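Kitchen corner, Buston flat – gallery

Quick page this time, no time for a proper write up. Moved the last of the kitchen stuff over from Pritchard Street and started finding places for everything. Two boxes still taped shut in the hallway. Will add to this when I get to them.

For anyone who missed the October page – smaller kitchen, one good window, hardly any counter. So the wooden table is doing the job of a counter now, up against the wall. Everything that needs a plug goes there. Everything that doesn't goes wherever it fits.

Cooker first because it's what we eat from. Rice most nights, porridge on weekends, soup when somebody has a cold. It went in the car on the front seat with a belt on. Black shiny finish, gorgeous for an hour after you wipe it and then every fingerprint in Buston is on there. Soft dry cloth, no spray.
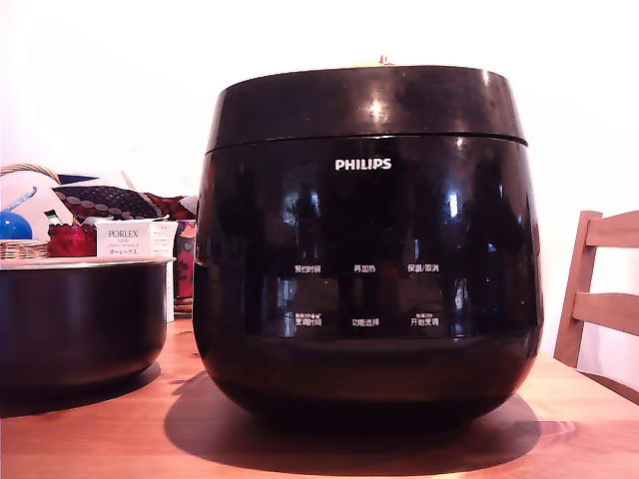
Philips rice cooker on the table, inner pot out next to it. Porlex box behind.

Got asked about the buttons again so here's my cheat sheet, taped inside the cupboard door too:

预约时间 – preset time. For having it ready when you get up
再加热 – reheat
保温/取消 – keep warm / cancel. The one I hit by mistake
烹调时间 – cooking time
功能选择 – pick the function
开始烹调 – start. Don't forget this one, I have, came home to cold water and raw rice

How we do rice: rinse 4 times, drain, water in, leave it for a bit if you remeber. When it's done keep the lid shut another 5 minutes, then fluff. Dry the outside of the pot before it goes back in.

Coffee things are staying at the same end of the table for now. Not ideal next to steam, I know. There's a shelf coming from Brullovley, 90 cm, and the plan is coffee up top and only the cooker below. Delivery is 1st February if they stick to it. Paid 268 with the brackets, which felt like a lot for a plank but the wall is the length it is and nothing else fit.

Still to do
– find the rice paddle (was in the blue bag, isnt in the blue bag)
– longer extension cord
– tin for the rice, the Dreltia one with the clip lid if they have it back in
– something under the cooker to save the table top

More pictures once the shelf is up.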